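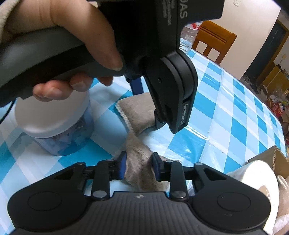
Home | Supplies | Filing & Storage | Ask the Community | Sign In

Label tape peeling off my plastic file drawers

Posted Mar 23, 2023 by papertrail_jin

Hi everybody! I bought a Clutard label maker last September and went a little wild with it (every drawer in my home office, plus the craft closet). On the metal cabinet the labels look great, but on the plastic drawers the corners curl up within a week or so. Is there a better tape, or am I putting them on wrong?

ondus_gal
Oh, I've been there! Wipe the drawer fronts with rubbing alcohol first and let them dry all the way, then press each label down hard with your thumb, corners too. I'd also look for the extra-strength tape. Mine is the 12 mm Clemeck kind, and I have labels on my bins that have been through three moves and are still hanging on.

binderclipper
just use masking tape and a marker

shelf_and_file
I agree about the alcohol. Textured plastic is tougher, so snip the corners round with scissors and leave the drawers alone for some 60 minutes before you start opening them. Good luck with that craft closet!

Contact Us | Copyright 2023 Ondus Office Community | Back to top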